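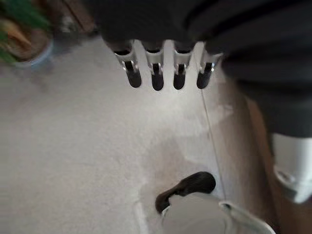

In Cillen there is still one workshop where gloves are cut by hand, and I went there on a rainy morning to speak with the woman who owns it. She asked me not to print her name, as she already has more orders than she can sew. Before we sat down she wanted to talk about fingertips, which in her opinion most people never look at. Four of them hanging down side by side, with the rounded ends black and the part over them pale, and the first one wider than the others: "You see that they are not the same," she told me. "A factory makes them the same. Then you buy the glove and you think your hand is wrong."

She learned the work at Strobel, a firm which made leather gloves for shops in the capital and closed when she was still young. She was there 14 years. In the beginning she was only allowed to sew the thumbs. "The thumb is the most difficult, so I did not understand why they gave it to the beginner. Later I understood that they took my thumbs apart in the evening and made them again."

I asked how long one pair takes. She did not like this question very much. A simple pair without lining can be ready in a day, but the leather has to be made damp and stretched first, and it has its own opinion about the weather. In February she almost does not cut at all. The room is too dry from the heating and the skins become stiff.

She buys from a tannery called Nurar, and she goes there herself to choose. From 60 skins she may take home 46, or she may take two. The people at the tannery are used to it now, but they do not offer her coffee any more.

We spoke also about money. A pair from her costs much more than a pair from the market, and she knows that many visitors come in, touch everything and leave. It does not make her angry. "They should touch. If they touch a good glove one time, they have learned something." What makes her angry is when somebody brings a pair for repair after drying it on a radiator. She showed me one of these. It was like a piece of old bread, and she had already spent two evenings on it.

Does she wear gloves herself? She laughed and took from her coat a pair of grey knitted ones, with a hole in the left. Her sister made them. For leather she has no patience when she must look for keys, and also she does not want to be stopped in the street by customers who wish to compare.

The building belongs to Horari, a company that has bought most of the houses on this side of the river, and her contract is renewed every year. She would like a longer one. She has written to them and has received a polite answer, which is hanging over the sewing machine. If she must move, she will take the cutting table first. It came from Strobel when they closed, and it did not go through the door, so it came in by the window.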